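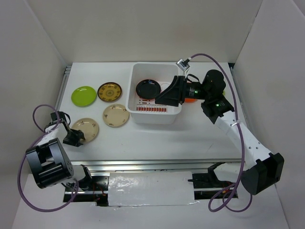 Storing mixed dinner plates flat in a plastic basket - bad idea?

Posted in Kitchen & Dining, 5 Sep 2024
1523 views

Revathi Kaimal
I have a pile of plates that don't match. One is lime green, one is black, one has a dark brown rim with a gold pattern in the middle, and then there are a couple of cream ones with little brown specks of decoration. My cabinet shelf is shallow and the plates slide around on it, so I've been putting them in a white plastic basket, lying flat, and lifting the whole thing in and out.

My sister swears by this. She also swears by the Zustel plate stacker, which costs 30 dollars and looks to me like a bent coat hanger. I don't see what it does that a basket doesn't. But I've read that stacking patterned plates wears off the pattern, and I've also read that this is nonsense put out by people who sell felt pads. Does anyone have real experience with either?

starnesport_dan
Just get the felt pads. They're cheap. Had mine for years and no scratches.

Hala Hegazy
I'd want to know what Dan's plates looked like without the pads before I gave the pads any credit. I used them for a while and mostly they collected crumbs.

What does the damage is the foot, the ring on the underside. Turn each plate over and run a finger along it. If it feels like fine sandpaper, it will mark whatever is under it, pad or no pad, sooner or later. If it's smooth, stack away. On my own shelf the only rough ones were from a Vovum set, and those now go at the bottom where they can grind on the shelf liner.

For your lot I would put the gold-patterned plate on top of the pile. Nothing rests on the pattern then. The black one will show gray scuffs sooner than the cream ones will, so I'd put that second from the top. Plates with a raised rim usually sit better under a flatter one than over it, but try it and see if it rocks.

The basket is fine as long as you can carry it. Pick it up full by one side first, an inch off the counter, and watch whether the wall bows. Mine did with dinner plates in it and I went back to keeping only the small ones there. Standing plates on edge in a smooth-sided basket is a different matter - they slide down and chip each other at the rim, and I wouldn't do it without dividers.

Skip the stacker. I had one and it held fewer plates than the shelf did.

Revathi Kaimal
Checked them all. The green one is rough underneath, the rest are smooth. It's at the bottom now. Still not buying felt.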